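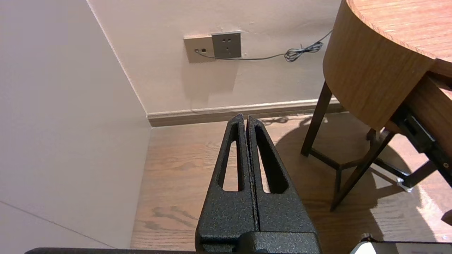 Jennylyn Villanueva wrote in to ask whether beginners can drive the arm in their first session. Yes – after the safety talk, which takes two pages and a signature.

**Do I need to know how to code?**
No. The Prilto class starts with jogging the arm by hand controls. Scripts come in October.

**How big are the groups?**
Up to 6 students to an arm.

**Can I enter the Zurkonar contest?**
Members can. Teams of two, and your entry log must be under 500 words.

**What if I miss a session?**
Email Remedios Bañez and she'll send the notes. Make-up time is first come, first served.

**Can I bring my own gripper fingers?**
Yes, but show us the drawing first.

Updated 3/30/20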